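Zeltow Surface Notes
21 May 2024
Maintenance: Oil Finishes on Solid Wood Table Tops
By Ilari Harju

The March issue covered the sealing of end grain on legs and stretchers. A number of readers wrote in afterward to ask about tops, mostly older kitchen and break room tops that were oiled once at delivery and have been wiped down daily ever since. The procedure below applies to solid tops with an oil or oil-wax finish. It does not apply to lacquer, varnish or any two-part coating. Those form a film, and a film has to be repaired or stripped by other means.

First, establish which finish is present. Delivery papers are the best source. The Ramalho tables we supplied to schools and offices list the finish on the second page of the care sheet, under the maintenance code. Where the papers are gone, pick a spot on the underside near an edge and rub it with a cloth dampened with mineral spirits. An oiled surface will darken for a short time and dry back to its earlier color. A film finish shows little change apart from a wet sheen. If the cloth picks up a yellow or brown residue, the top has probably been waxed at some point, and the wax must come off before new oil goes on.

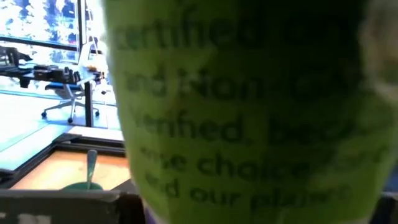
Wax removal is slow. Work in sections no wider than your reach, flood the section lightly with mineral spirits, wait, and wipe with a clean white cotton cloth. Change the cloth when it stops coming away clean at the folds. Two passes are usual. Tops that have been treated with spray polish may need more, and silicone from such sprays can stay in the pores regardless of how many passes are made. If the first coat of oil pulls back into small craters, silicone is the likely cause. Stop at that point and write to the workshop.

Sanding follows. For a top in fair condition, start at 200 grit and stop there. The aim is to open the surface, and very little wood should come off. Going on to 400 gives a smoother feel, but it also burnishes the harder parts of the grain and reduces how much oil they take up. We use 400 only between the last two coats, by hand, with light pressure. Coarser paper is for dents, burns and black water rings, and should be feathered out well past the mark.

Vacuum the top and wipe it with a barely damp cloth. The moisture raises the grain slightly. Let it dry, then knock back the raised fibers with the same paper used before.

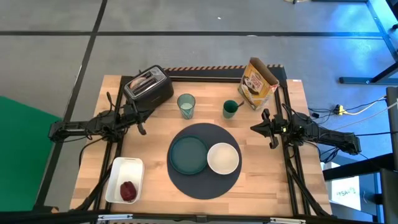 Direction of sanding causes more questions than any other step. The general rule is to follow the grain along its full length, with overlapping strokes and no pivoting at the ends. On a laid-up top the rule is harder to keep, as neighboring strips can run slightly off one another even when they look parallel. A butcher-block table with narrow staves in pale tan, honey and a darker brown, such as the one shown with the round placemat near its middle, should be treated as one surface. Do not try to sand each stave on its own line. The lighter and darker strips will also take oil at different rates, and dull patches may appear on some of them while their neighbors are still wet. Add oil to the dull patches until the whole top stays evenly wet for the time given on the can.

Application is by cloth or white pad. Pour a small amount, spread it thin and keep a wet edge. With Nestetti hard oil, the product most of our customers have on the shelf, one can is normally enough for a mid-size top in two coats. Remove all excess before it becomes tacky. Oil left standing on the surface cures to a soft, sticky skin that collects dirt, and it will have to be scraped off. Treat the underside in the same session if it has never been oiled. A top finished on one face only takes up moisture unevenly and can cup.

A safety point that belongs in every note on this subject: rags wet with drying oil can heat up and ignite on their own. Lay them flat outdoors to dry, one layer thick, or put them under water in a metal can with a lid. Do not drop them in a wastebasket.

Curing takes longer than drying. The surface can be touched the next day, but it stays vulnerable to water for at least 5 days in a heated room and longer in a cold one. Nothing should be left standing on it in that period, and it should be cleaned only with a dry cloth.

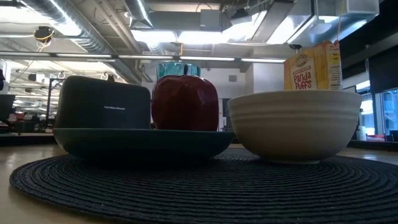

Mats and runners are the usual source of marks after a good refinish. Any cover left in one place traps moisture under it and keeps light off the wood, and on pale species the covered part can end up visibly different from the rest. Rubber and soft vinyl backings are the worst, since plasticizers can migrate into fresh oil and print the outline of the mat. Woven mats are less of a risk. A large round one with concentric braided cords, as on the table here, can still hold crumbs and spilled liquid between its ridges -- and grit under a mat scratches each time the mat is turned. Lift it, shake it out and wipe the wood below it. Then put it back in a slightly different position.

Routine care between full treatments is limited. Wipe with a well wrung cloth, and dry the surface afterward. Use a mild soap at the dilution on the bottle, no stronger. Avoid ammonia, abrasive cream and the rough side of a sponge. Appliances that give off heat or have hard feet should stand on a board or tray. A single light coat of oil can be added to worn areas at any time without sanding, provided the top is clean and dry. 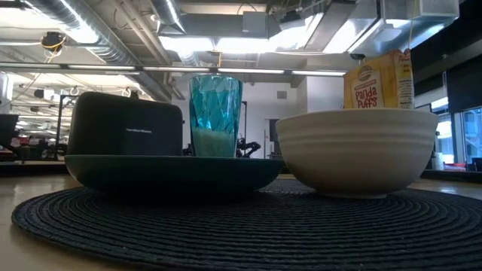 How often should a top in daily use be re-oiled?
Go by the surface and ignore the calendar. Put a few drops of water on the most heavily used area and leave them for a few minutes. If they stay beaded, no treatment is needed. If they flatten and the wood darkens under them, let it dry fully and apply a light coat. In our own Paltano workshop the lunch table gets this test each spring and fall, and most years it needs oil once.

Printed copies of the full care sheet, with the maintenance codes for all current tops, are available from the Zeltow office. Schools and offices may order them in packs of 50 or 200. Please state the table model and, where known, the year of delivery.

The next issue will deal with loose joints in stacking stools.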